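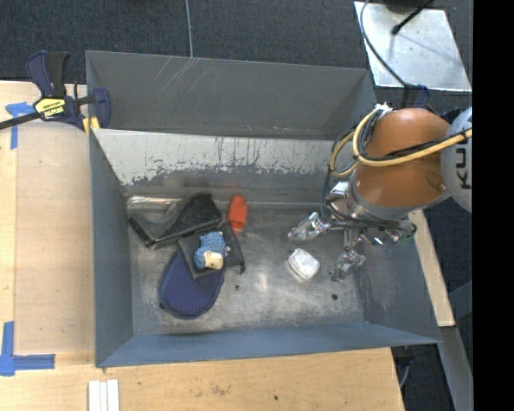

Gray sorting bin, floor and far wall, before cleaning

Ticket 1413
Subject: Streaks and grime in sorting bin
Opened by: Brisa Zepeda
Assigned to: Liviu Avram
Priority: low

Brisa Zepeda, 9:10
The gray metal bin on the wooden table needs a proper clean. There are pale smudges and streaks over the floor of it, and the far wall has vertical drips and a band of dark speckled grime along the lower half. I wiped the floor once with a damp paper towel and the smudges came back when it dried. Is there something we should be using? Same trouble as ticket 1301, I think, but that one was closed with no notes.

Liviu Avram, 9:45
1301 was the Ranlow trays, so a different finish. What was on the paper towel, plain water or the Grallari spray?

Brisa Zepeda, 9:52
Grallari.

Liviu Avram, 10:20
That spray leaves a film if it isn't rinsed. Please try this:
Take everything out of the bin.
Warm water and a drop of dish soap, soft cloth, whole floor and all four walls.
Rinse twice with clean water. Dry straight away with a second cloth.
Leave the scratches alone – no scouring pads.

Brisa Zepeda, 13:30
Done. Floor is a lot better, still scuffed but the smudges are gone. Drips on the far wall came off. The speckled band is lighter but still there.

Kyrylo Semeniuk, 13:48
Had the same on a bin in Pesberg. White vinegar and water, half and half, left on for 10 minutes, then rinsed. Took two goes.

Brisa Zepeda, 15:15
Two goes with the vinegar. Most of the band is off, a few specks left in the corner. Good enough for me. We're down to 6 clean cloths, can someone order more?

Liviu Avram, 15:25
Cloths passed to Lurdes Aguiar. Scratches stay as they are. Closing.

Status: resolved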